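Progress report to the Eze Fund
Community tables project, Pruvstead Hall
Reporting period ending April
Prepared by Mỹ Nông, project lead

Summary

Work on the tables is on schedule and within budget. The grant covers the repair and refinishing of the hall's old worktables so the main room can be used again for meals, sewing groups and homework sessions. Six tables are finished and back in the building. The remaining tables are at the Bultden workshop and should be returned before the summer program starts.

We have spent 85 percent of the materials line. The labor line is slightly underspent and we expect to use the balance on the last tables. No transfer between lines is requested.

1. Tabletops

The old tops had a thick varnish that had yellowed and was peeling at the corners. In several places glue and paint had gone through to the wood. Bultden stripped the varnish, filled the deeper cuts and sanded each top in stages, ending with a fine grit. We had planned to stain the wood a darker brown to hide marks. After the first top was sanded, the hall users who came to see it asked us to leave it light, and we agreed. This saved the cost of the stain and one drying day per table.

The color is now a pale beige. The grain shows as long, wavy lines in a honey brown, mostly running in one direction. We did not try to match the grain from one table to the next.

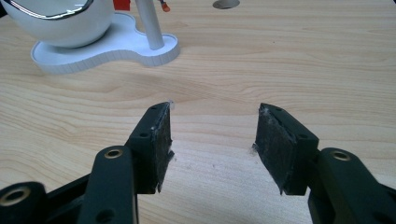
2. Finish

The proposal named an oil finish. We changed to Sostine, a clear water-based coat, after the workshop advised that oil would need to be renewed every few months in a room that serves food. The change was approved by email before any was bought. Each top received three coats with light sanding between them. The extra cost was $200 for the full set and was met from the money saved on stain.

One top had to be done again. The second coat was put on too early and dried cloudy at one end. Bultden sanded it back and recoated it at no charge to the project, but it held up the delivery by a week.

We asked for a low sheen, as the old gloss varnish threw back the ceiling lights and people doing close work complained about it. The new surface still has a soft shine where the light falls directly on it, and some of the grain is hard to make out there. Users have been told to expect this. We have had one comment so far, from the sewing group, and they have moved their table closer to the side wall.

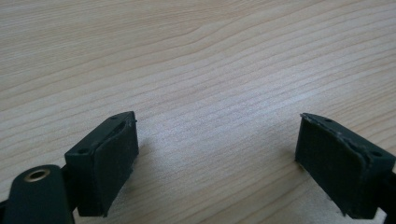 Light wood tabletop, with the sheen brightest toward the center.

3. Legs and frames

All loose joints on the returned tables have been reglued and the missing bolts replaced. Two frames were worse than the first inspection suggested and needed new cross rails. We bought the rails from the materials line. Rubber feet were added to every leg, which has cut the noise when tables are moved.

4. Use and care

The returned tables have been in use since they came back. Nearly 100 people attended the first shared meal. Cleaning is with a damp cloth and mild soap only. A card with these instructions is kept in the kitchen, and we have removed the scouring pads from the sink cupboard.

5. Next steps

Finish sanding and coating the remaining tops.
Replace the worn bolts on the folding tables.
Collect written comments from the regular groups.
Send final invoices and receipts with the closing report.

The only open question is storage. The hall would like to stack the folding tables against the back wall between sessions, and we need felt pads to keep the tops from rubbing. I will send a quote for these separately.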